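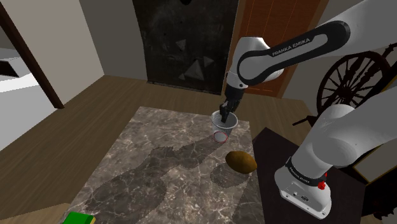

Last updated: February 2019

I have a dishwasher. I love my dishwasher. What I don't have is anything that will carry a cup from the coffee table to the dishwasher, and that, my friends, is the chore that is wearing me down. I live with three people who drink half of everything and leave the rest on whatever flat surface is nearest. So when my editor asked if I'd like to spend some time finding out whether robots can do housework yet, I said yes before she got to the part about the word count.

My first stop was Ragab, a small outfit over a tire shop that trains robot arms to tidy up. I was expecting clanking. I got carpet, a very good coffee machine and a row of people looking at monitors. Most of the practice happens in simulation, in made-up rooms with made-up clutter, and the clutter is wonderfully odd. The arm goes for a see-through gray cup with its fingertips down inside the rim, and just along from it on the marble lies a thing I can only call a potato. Brownish-yellow, lumpy, casting a proper shadow. There's a spinning wheel in the room behind! I want to live there.

Brock Gosselin runs the tidying project, and he was very patient with me. I asked him why a cup. Surely a cup is the easy one?

"A cup is the easy one for you," he said. "You've been picking up cups your whole life. Tell me how hard you squeeze."

I couldn't tell him. I still can't. I've been standing in my kitchen squeezing mugs all week like a crazy person and I have no idea.

A cup, he explained, has a hole in the top, and you can grab it by one side of the wall with a finger inside and a finger outside, or spread your fingers inside it, or come at it from the side, or (if it's a mug) use the handle, which might be pointing at the wall. See-through ones are worse, as depth cameras have a rotten time with anything light passes through. Then there's the matter of whether it's empty. In my house it is never empty.

The good part of a pretend kitchen is that you can mess it up as often as you like. Brock's team runs 300 versions of a table overnight, with the light moved, the cup moved, the stone swapped for wood, and nothing to sweep up in the morning. The bad part is that a real cup doesn't read the script. It slides. It sticks to the ring of old juice underneath it. Somebody has left a spoon in it.

They keep a real arm at the end of the hall for finding all that out, and I was allowed to sit on a stool behind a line of yellow tape and watch. The task was to clear a table of plastic cups into a tub. It did the first one beautifully, slow and a little fussy, like my aunt with her good china. The second one it knocked over and then hovered above for so long that I started coaching it out loud. On the day I was there it got 23 cups into the tub before somebody called lunch. I could have done that in a minute -- but I wouldn't have, would I? I'd have been on the couch.

A week later I drove out to Horer, which makes trays and storage tubs and has robots on its packing line. Totally different mood. These arms are fast, and they're fast because every tub turns up in the same spot, facing the same way, at the same moment. The line manager told me they get through 140 cartons an hour with one person keeping an eye on things. I asked what happens if a tub comes down the belt upside down. She said, "Then I get up."

That's pretty much where shop-floor work stands, from what I saw. Moving the same thing from here to there, all day long? Done, and done well. A bin of mixed returns, some in bags, some with the lid hanging off? They tried an arm on that for a while, and it's people again now. Horer will give it another shot in April with a softer set of fingers.

Back home I got out my notebook and did something slightly shameful, and made a list of every object I picked up off the floor or a table in one evening. I got to 64 and quit. Socks, a banana peel, one chess piece, a library book with a sock in it. I read the list to Brock over the phone and there was quite a long silence.

"The chess piece we could do," he said.

So no, you can't have one yet. The closest thing you can buy for a house is still a vacuum that bumps around the baseboards, and mine (her name is Doris) ate a shoelace on Sunday-best shoes the night before a wedding. I asked everybody I met when there'd be an arm for the living room, and they all looked at their coffee. Brock did say he'd be happy with one that clears a coffee table slowly while the family's asleep, and drops nothing. I told him I'd take it if it dropped a few. We've got too many mugs anyway.

Questions or comments? Write to the features desk | Copyright 2019, all rights reserved | Back to top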